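Can a Machine Clear the Table Yet? Household Chores and the Present State of Automation

Student project report, Marti School of Applied Engineering
Author: Pirmin Tanner
Project partner: Ziriven Workshop

1. Purpose of the project

The project was set up to establish how far a single robot arm can be trusted with small kitchen tasks of the kind found in a home or a staff canteen. The department asked for a report that could be read by students outside the subject. Technical matters are therefore kept short, and the control software, Vustik, is described in a separate annex.

The work was limited to putting items into containers, taking them out again and moving tableware on a flat surface. Washing, cutting and the handling of hot food were excluded at the planning stage.

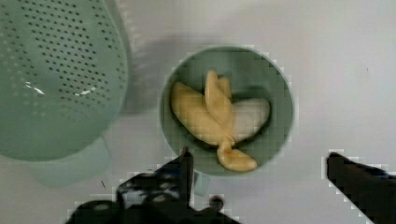 Page last changed: October, 16:40

2. Choice of tasks

Toy food was used throughout. It keeps its shape, it can be handled many times, and it offers a fair range of forms. A soft banana with its peel hanging open is a harder object than it may seem to a person. The flaps bend when touched, and a grip that is correct for the stalk may be quite wrong for the fruit. Lifting it from a bowl adds a further difficulty, as the fingers must come down without pushing against the rim.

The task list was agreed with the partner before any trials were run. It contained 11 tasks, each with a written starting position and a written condition for success. In total 246 trials were recorded. A trial was stopped and marked as failed if a student had to touch an object on the table.

3. Gripping and holding
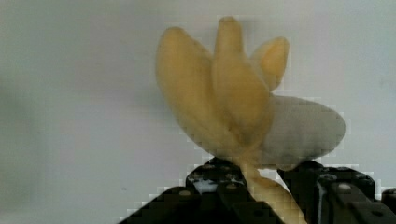

Reading time for this section: 2 min

A two-finger gripper holds an object well where the object is narrow and firm. For the banana, the operators were advised to close the fingers on the lower part of the peel and leave the flaps free. This gave steadier results than a grip across the fruit itself - a finding the group had not expected, and one that should be tested on other soft items before it is relied upon.

The main weakness lay in judging when a grip was good enough. The arm had no sense of touch at the fingertips. It closed to a set width, and an object that had turned slightly on the way up was carried in whatever position it had reached. A person would correct this without thought.

4. Layout of the work surface

The position of the larger items had more influence on the outcome than the group had assumed. A stove or an oven takes up space that the arm may need for its elbow, and a plate set close to the base can be hard to approach from a useful angle.

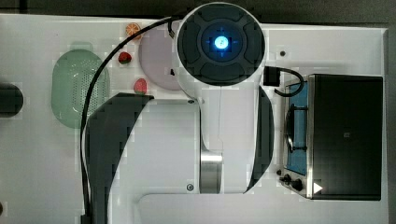

It was decided early on that the layout should not be arranged to suit the arm. In a real kitchen, items are left where people have left them, and a machine which works only on a tidy surface saves very little labour. Cesby, the planning tool used for the project, was accordingly given a new layout at the start of each series. Planning time rose as a result, and several routes had to be rejected as unsafe for the cables.

5. Discussion

On the evidence of this project, a machine can carry out single kitchen movements at a useful standard when the object is known to it. It cannot yet be left to clear a table. The gap is widest where one task leads into the next, for example where a bottle must be moved before the plate beneath it can be lifted.

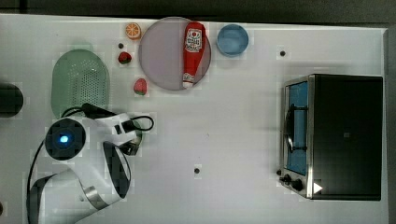
Figure 4. Work surface with plate, ketchup bottle, bowl and colander; toaster oven on the right.

Cost was considered only briefly. The budget for tableware, toy food and spare finger parts was 2,000 francs, of which nearly all was spent. The arm was already held by the department and is not included in that sum.

6. Further work

It is recommended that the next group add touch sensing to the fingers and repeat the full task list without other changes. Tasks made up of several linked steps should be scored step by step, so that the point of failure is recorded. Requests for the trial records may be made to the author through the department office.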